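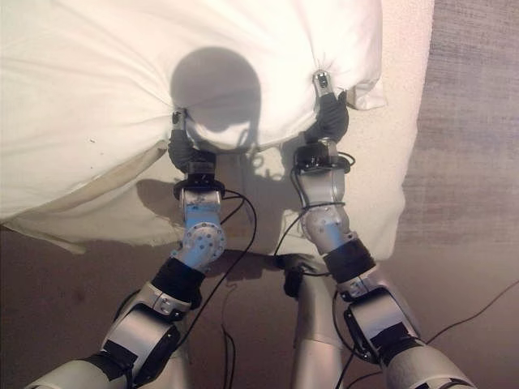
3.2 Pillow condition and handling

Pillows were the least uniform item in the Skeramness bedding inventory. The 300 pillows in service at the start of the study had been bought in several lots, and the records kept by the lodging office did not always show which lot a given pillow belonged to. Each pillow was therefore judged on its present condition alone, inside its pillowcase, as a guest would find it. A lumpy surface can be recognized without removing the case: in Figure 4 the white pillowcase is bunched and wrinkled, with creases spreading from the two places where the fabric is pinched. Creases of this kind come from the hold and were not scored. Lumps that remained after the pillow had been laid flat and smoothed by hand were scored on the Penner scale, which runs from even filling to filling gathered in separate masses.

Figure 4. Pillow in a white pillowcase, held from the underside at two points.

Of the pillows examined, 78 were placed in the two lowest grades. Half of these, 39 in all, came from rooms on the upper floor, where beds were changed more often during the May season. The difference between floors should be read with care - pillows were sometimes moved from room to room when extra bedding was requested, and such moves were not written down. The Bravovia laundry, which handled the cases but not the pillows themselves, reported no change in its methods over the same period.

Pillowcase fit was recorded separately. A case that is too wide lets the pillow shift toward the closed end, and the open end then folds under when the bed is made. Housekeeping staff at Skeramness tucked this loose fabric beneath the pillow, while staff at the Manlow annex left it flat. Both practices were accepted for the purposes of the study. Cases with torn seams were set aside and do not appear in Table 3.

Mattress covers and blankets, which were graded by the same two assessors, are treated in Section 3.3.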